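Jenell Cell FAQ: Setup and Upkeep

What is the Jenell cell supposed to do?
It is a two-arm cable cell. The arms work over a fixture made of aluminum extrusion and handle USB cables. The Holloway sales sheet says it runs unattended. We have yet to see that, so plan on keeping a person nearby.

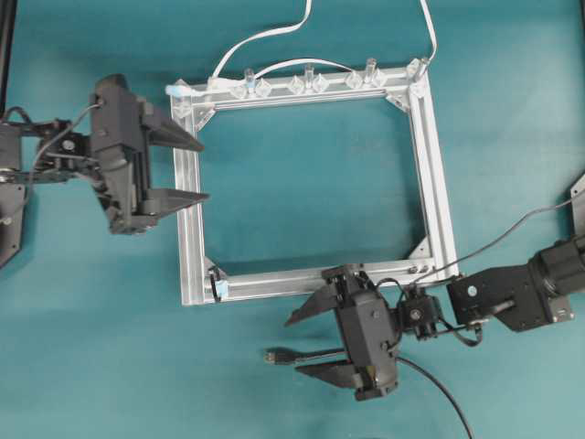 Square up the fixture before you touch any software. The Plitano setup guide puts this on its last page, after calibration, and we think that's backward. Check the corner brackets by hand and snug any bolt that moves.

How often do the brackets need checking?
The guide says every 1,000 cycles. Ours had a loose one at 1,047, so maybe the number is fair. We still check at the start of each shift.

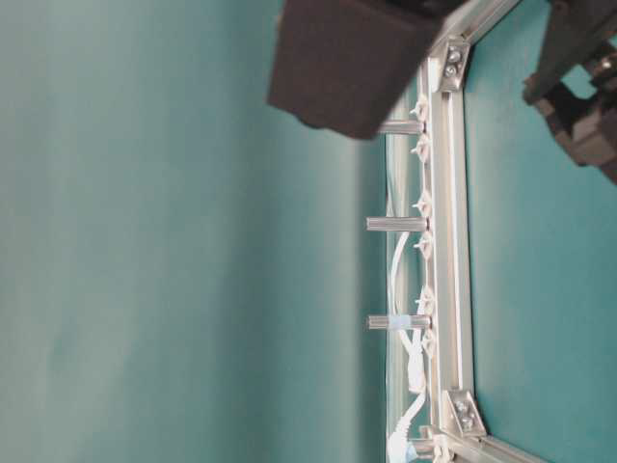
Can I leave the cables on the frame untied?
Only if you like stopping the cell. Secure the slack well outside the reach of both arms, then move each arm slowly through its full path and watch for snags.

Does the Fakel auto-align feature replace manual teaching?
We doubt it. It got us close in July, but we had to reteach 2 points before we trusted the handoff. Save your old points before you try it.

What should I look at when a plug keeps getting missed?
Start with the fingers. Wipe them, check them for wear, and confirm that they close evenly. Then run the approach at low speed.

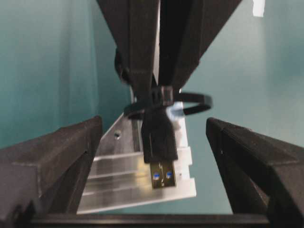
USB plug between the open gripper fingers.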